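Facilities ticket 300 – Stationery shelving, supply room
Site: Lirbridge
Raised by: Talent office
Category: Furniture / storage
Priority: Low
Status: Closed

Reported Wednesday, 9:40
Middle shelf of the white metal unit rocks when tape is taken from the centre. Load had been moved around twice with no change. Requester asks whether the shelf is overloaded or the unit is faulty.

Check 1
Unit is an Urkivell bay, rated at 600 N per shelf according to our asset sheet. Lever-arch files are the heaviest items on the middle shelf and are all at the left end. Load estimated at well under the rating. Overloading ruled out.

Check 2
Floor level checked front and back, within 5 mm. Feet adjusted anyway. Rocking reduced but still present when pressing down at the centre.
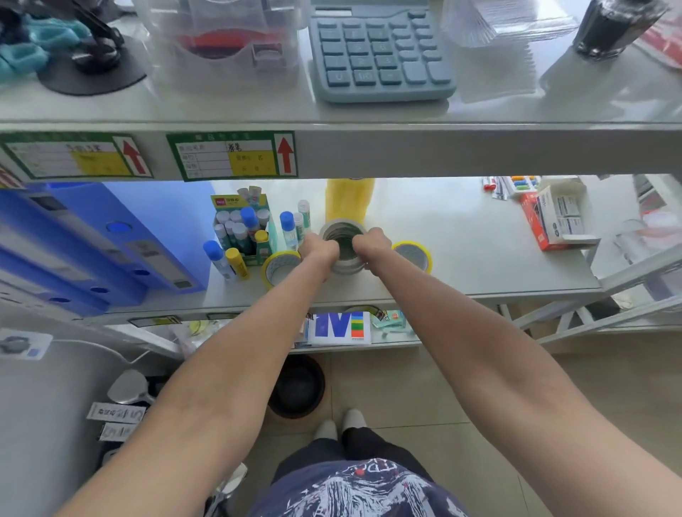

Middle shelf: blue files at left, glue sticks and tape towards the centre.

Check 3
Shelf cleared and lifted out. One rear clip was seated a slot lower than the other three. Clip moved up, shelf refitted, pressed at each corner and at the centre – no movement.

Refill notes
Files back at the left, spines out. Glue sticks kept in their green-and-white display box. Clear and white tape stacked flat in the centre. Push pins or magnets to stay at the right. Label cards on the upper shelf edge left as they were.

Follow-up
Spare clips ordered through Unnithan, pack of 16. Requester to reopen the ticket if the rocking returns after the July stock delivery.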